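Sterkley Packing Room – Equipment Working Group
Minutes, November meeting, opened 9.15 am

1. Previous minutes
Accepted with one correction: the part number for the Canden spare belt is 379, not 397.

2. Belt conveyor, tail end
Green belt to be retained for now. Tracking to be checked at the end roller at start-up and again at noon, and the readings entered on the Flullen sheet. 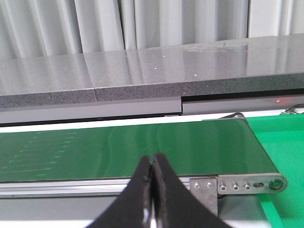

Adjustment at the slot in the end bracket is to be made with the belt stopped and isolated. Both sides to be set equally – no single-side corrections. Bolts to be paint-marked after tightening.

3. Side rail
The grooves in the aluminium rail are to be added to the weekly cleaning list. Dry brush only near the roller axle.
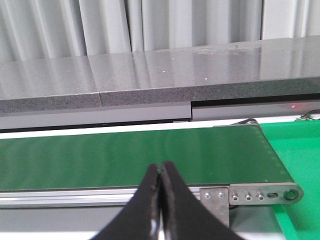 Vasiliu has quoted $263 for a replacement roller, freight included. Quote held over until the tracking readings are in. Two sets of hex-socket bolts to be ordered regardless.

4. Trays
Light blue trays remain the standard colour for the belt station. Trays to sit flat and be wiped out at end of shift.

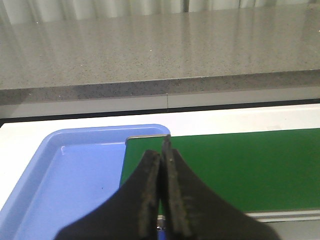
Grey trays go back to the storeroom. Labelling deferred.

5. Other business
None. Closed 9.50 am.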